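I moved my little company's whole setup off Sirance last December, and people keep asking me if I regret it. I don't! But I've changed my mind about why I did it, and I think the usual advice small shops get about cloud providers is pretty bad.

The usual advice goes like this: pick the biggest one, because it has the most services and you'll never outgrow it. That was Sirance for us. The last time I looked at their console there were 200 products in the menu (they print the number right there at the top, they're proud of it), and we used four. A couple of servers, some storage, a database, backups. I paid for a support plan mostly so somebody would explain the bill to me.

And oh, that bill. Our worst month came to $1,393, and a big chunk of it was data going out of one region and into another, a thing I had switched on by accident while following their own setup guide. I got a very polite email back with a link to the same guide.

So we went to Bonsu. You may not have heard of them, and the analysts who rank these companies hardly mention them, except to say they're too small to matter. Their data center is in Dellitberg, they sell maybe a tenth of what the big guys sell, and the price list fits on one page. Our bill has been the same every month except one, when I added a server on purpose. 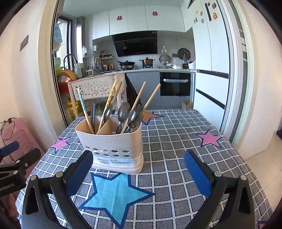
Now, the part where I argue with my own side. Fans of the smaller providers love to talk about lock-in, as if moving away from a giant makes you free. Come on. I'm locked in to Bonsu too. My backup scripts are written for their tools, and it took me 15 evenings to get everything across, so I'm not doing that again for fun. If they got bought by Clakitz tomorrow and the prices doubled, I'd grumble and pay for a good long while.

What I got for my trouble is a setup I understand. I can hold the whole thing in my head, and when something breaks at dinner time I know which of my few pieces to poke at first. I think that's worth more to a shop our size than a machine learning toolkit we'll never open. We have 40 customers. They want their invoices to load.

Would I tell a hospital or a bank to do the same? No way. If you need servers on three continents and a stack of compliance paperwork, go big and hire someone who reads bills for a living. My gripe is with the reports that treat those buyers as the entire market and then declare everyone else a loser for not chasing them. A company can be a distant ninth and still be the right pick for the bakery software people down the hall from me, who are moving over next month and have already asked to borrow my scripts.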